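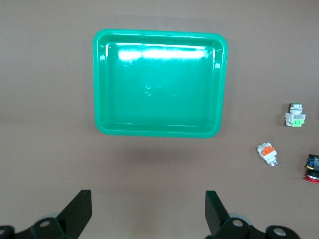 Lellasier's second album runs to seven songs, and I have now played it more often than I've rung my mother this year. Erhan Gezer still sings as if he's reading out a parking fine, which suits the words. Mireille Akl's drums do most of the shouting. The opener, Borkmont, takes nearly two minutes to arrive, and when it does it is as bright, green and shiny as a plastic tray, with about as much in it. Things pick up after that. Tjoa has a proper chorus, a daft key change and a bass line I hummed at a bus stop until a woman moved away.

The middle sags. Cilus is a slow one about a lighthouse, or a divorce, and the strings have been laid on by someone paid by the yard. I'd have cut it and kept the B-side.

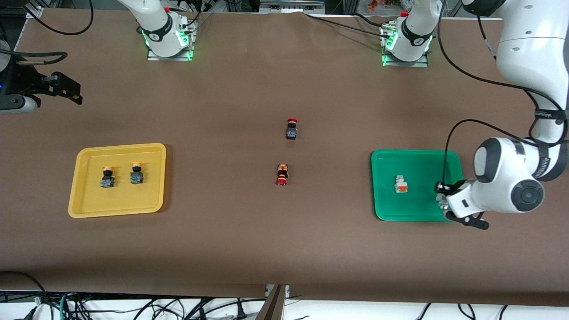 Yellow tray on the left, green on the right, red-capped buttons in between.

The vinyl is limited to 100 copies and comes with a lyric sheet in type so small I took it to the window. Side two is the better half, particularly the last song, where Akl finally gets a verse and walks off with the record. Buy it for her. Four stars, three if you start at the beginning.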